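# 给夹爪定规矩:汉堡台的几条做法

08/09/2025

上个月把汉堡台的操作规范重写了一遍,前后改到第 3 版。旧版是 July 刚搭台时 Percy Arango 写的,一页纸,大部分讲急停和上电顺序,食材怎么摆、托盘怎么放几乎没提。后来换人值班,每个人摆得都不一样,录出来的数据没法放在一起用,只好重新定。

新版先管摆放。托盘居中,里面铺一张白纸,纸不压到托盘边沿。面包放左边的透明盒,香肠和番茄片放右边,生菜和芝士片放后面那个盒子。左右两个盒子用白色支架托着,高度和托盘大致齐平。芝士片竖着斜放,角要露出盒沿,平摞在盒底夹爪很难下手。

底层面包切面朝上,放在纸的中间一带,允许偏一点。一开始我想规定得很死,在纸上画圈,Nerea Sarmiento 不同意,她认为位置要留一点变化,不然训练出来的策略只认一个点。最后写成“中间附近,不贴边”,没有再给尺寸。
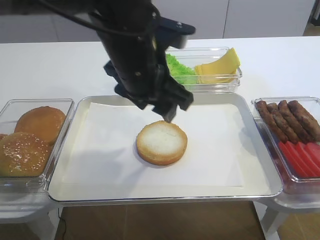

接下来是动作上的规定。下降到食材上方时先停一下,确认手指对准了再继续往下。停顿时间统一设成 200 毫秒,写在配置文件里,不许在现场临时改。Tươi Cao 试过取消停顿,一轮能快一点,但抓偏以后要人工收拾,算下来没有省时间,所以保留。

夹持力按食材分档,面包一档,香肠一档,片状的单独一档。换食材时程序自动切换,操作员只负责核对屏幕上显示的档位。发现不对就停,不要用手去扶。人的手进入工作区之前必须先暂停机械臂,并且等状态灯变色,这一条没有例外,拿掉一片掉下来的生菜也一样。

线缆也写进去了。臂上的线要留够弯曲余量,每次开工前让机械臂空走一遍全行程,看有没有绷紧或者挂到支架。地上的线靠一侧走,人站的位置不能有线。

关于食品本身,我们做的是抓取测试,东西不给人吃,所以没有套用餐饮那边的卫生要求。不过盒子和夹爪照样每天洗,食材当天用当天扔。Fiifi Zakaria 建议在门口贴一张“测试用,勿食”,已经贴了。如果以后真要做能吃的,手指材料、润滑脂、清洗流程都得重新评估,现在这份规范不能直接拿去用。

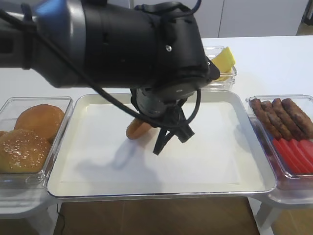 **分类:现场记录 / 操作规范**

再说记录。每一轮开始前填一行:操作员、程序版本、食材批次、有没有动过支架。结束后只填结果和异常。异常分“没抓到”“抓到又掉”“放偏”和“人工中止”,不要自己造新词。旧表里有人写“差一点”,有人写“还行”,后面整理的人看不懂。

旧数据大约有 2180 轮,Yayra Amoah 按新的分类过了一遍,能对上的留下,对不上的单独放一个目录,不删,但也不进训练集。

连续运行 30 分钟休息一次,顺便检查夹爪手指上有没有残渣。芝士粘得最厉害,用温水和软布擦,不要用刮片,上次刮出来的划痕到现在还在。

还有两件事没定。一是番茄片,放久了会出水,夹持力那一档是不是要跟着调,现在没有足够的记录。二是抓取失败以后自动重试几次合适,目前写的是一次,再失败就交给人处理,Percy 觉得太保守,我暂时不打算改。

规范放在组里的共享目录,文件名叫 Abugri,台子也叫这个名字。要改的话先在文档里留批注,写清楚改哪一条,附上对应的运行记录,改完由当天不值班的人看一遍再合并。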